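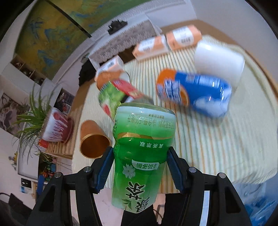

Figure 4. Drinks table, second household. Green tea bottle, base down towards the cloth but label inverted; other containers lying behind it on a striped tablecloth.

4.2 Things that will not stay up

Our coding scheme began with the assumption that a drinks table is a collection of upright objects. It had a column for position, a column for neighbour and a column for whether the label faced the seat of the host. By the second household the last column was in ruins. A label can hardly face anyone when its bottle is lying on its side, and several of the containers in Figure 4 are doing precisely that: a blue and orange bottle with a sliced orange on it, a plain white cylinder, an orange-brown cup.

We therefore added the code "lying", which Uibo had proposed in September and Hendricks had resisted on the grounds that it sounded like an accusation. It was applied to over 300 entries in the final set. Cartons gave us the most trouble. A tall carton on its long side is lying, but a squat one may simply be built that way, and the two coders spent most of an afternoon in the Tresberg office turning an empty one over and over on a desk.

Inverted bottles were rarer and needed a code of their own. The green tea bottle in Figure 4 has its large characters, 绿茶 (green tea), upside down near the lower end, while the volume, 500毫升, sits up near the base. Radebe's scheme for pantry shelves treats inversion as a habit of thrift, practised on ketchup and shampoo. Tea does not cling to its bottle in the same way, and we were reluctant to credit anyone with saving the last drop of it. We recorded such cases as "inverted, no motive" and moved on.

The tablecloth was coded separately, as cloth, striped. Stripes proved useful to the coders, who could note whether a container lay along them or across them - a distinction that survived into the final scheme mainly out of affection. Agreement between the coders was good for bottles, fair for cups and, for cartons, a matter we return to in Section 5.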